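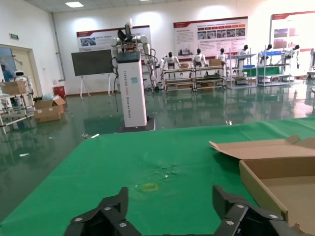 *Left wrist camera, looking out past the fingers. The tape square marks the start spot.*

Leave the tape on the table.

I look after one two-arm cell at Pomwood, and the argument I keep losing is over a small square of yellow tape. Visitors think it looks cheap. Daichi Sasaki, who runs the cell next to mine, wants the start position kept in software only. His point is fair. Tape peels, and a cloth can slide and take the tape with it.

I still want the tape. In September we swapped the left gripper and the wrist camera came back tilted. The software had no complaint. I saw the problem in a minute, as the square was no longer between the fingers. Loosening the bracket and setting it straight took 14 minutes. The last time we had a fault like that, before we used tape, it cost us 21 bad runs.

The cloth is a weaker case. Green is easy on the camera, but it wrinkles, and I would accept a hard mat if someone paid for it. Until then, smooth it by hand before the first run, check the finger screws, and look at the square through the wrist camera. My checklist has 13 lines and those are the first three.

Keep the numbers in software too. Just don't pull up the tape.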